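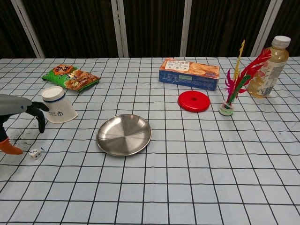 Table clearing

Table clearing is the part of housekeeping that comes after people have finished eating, drinking or playing at a table and before the table is wanted for something else. It covers sorting what is left on the cloth, putting food away, carrying off cups and plates, and seeing to the cloth itself. The word is used for restaurants as well, where it is a paid job with rules of its own, but this article is mostly concerned with the home, the club room and the office kitchen, where a table tends to collect a little of everything over the course of an afternoon.

A typical snack table holds a paper cup or two, a bag of something fried, a box of biscuits, a plate, and very often some small thing that has nothing to do with eating at all, such as a die from a board game. Each of these asks for slightly different handling, and most of the skill in clearing (if one may call it a skill, and many people who are good at it would blush at the word) lies in knowing which to pick up first.

Order of work

Household manuals differ on the order. The older habit was to take the largest things first, because it opens up the table quickly and gives one the pleasant feeling of getting somewhere. Siham Zerouali, whose handbook The Cleared Table is still passed around among people who run community kitchens, argued for the opposite. She began with the smallest pieces, dice and counters and bottle caps, on the grounds that they are the ones swept up in a cloth and shaken out of a window, never to be seen again. After the small things she took the cups, then the packets, then the plates, and the cloth last of all.

Koen Van Beek, writing some years later, kept her order but moved the plates ahead of the packets, so that a clean plate could serve as a tray for the loose things. His chapter on the subject runs to 17 pages and is rather charming, with a long detour about his aunt's sideboard.

Paper cups

Paper cups are light, and an empty one tips over at the least touch. A cup lying on its side is best looked into before it is lifted, as there may be a mouthful left in the bottom curve. Cups that have held only water are sometimes kept for a second use the same day, often with a name written near the rim. Stacking is fine for dry cups. Wet ones stick together and then have to be thrown out as a column, which takes up more room in the bin than people expect.

Many paper cups have a thin plastic lining, so whether they go with paper or with general waste depends on the local collection. It is worth finding out once and writing it on the lid of the bin.

Snack bags and boxes

An opened bag of fried snacks goes soft fairly soon in a damp room. The usual way is to press the air out gently, fold the top over two or three times and close it with a clip. Bredholm makes a wide wooden clip that is popular for this, and Ladov a narrower steel one, though a clothespin does very nicely too. Unopened bags should be laid flat or stood on end in a cupboard, with nothing heavy on top of them.

Biscuit boxes are easier. The cardboard keeps its shape, and a box can lie on its long side or stand upright as the shelf allows. If the inner wrapper has been torn, the biscuits keep better in a tin. Thanasis Kontogiannis recommends eating them instead – a view that has found a good deal of support.

Metal plates

Stainless steel plates are common on shared tables, as they do not break and they stack closely. A shallow raised rim keeps crumbs and small pieces from sliding off while the plate is carried. The surface shows fingerprints and water marks readily, brushed finishes a little less than polished ones. Washing in warm water with a soft sponge is enough for ordinary use, and drying straight away with a towel prevents most of the spots. On brushed steel the towel should follow the direction of the brushing.

The cloth

Checked and grid-printed tablecloths have a long history in kitchens and cafés. A black grid on white hides very little, so crumbs and gray smudges stand out against the squares, and some people like it for exactly that reason. The straight lines are also handy for laying places evenly, and children will turn them into a game board without any encouragement.

Loose specks are brushed toward one edge with the side of the hand or a small crumb brush. Wipeable cloths can then be cleaned where they lie. Woven cotton is gathered up by the corners, shaken outdoors and washed, at 40 degrees for everyday marks, with the stain dabbed beforehand if it is greasy. Femke Jacobs, in her notes on linen care, advises a quick look through the folds before the cloth goes into the machine – she once found 9 game pieces in a single wash.

See also

Crumb brush
Dish drying
Tablecloth
Pantry storage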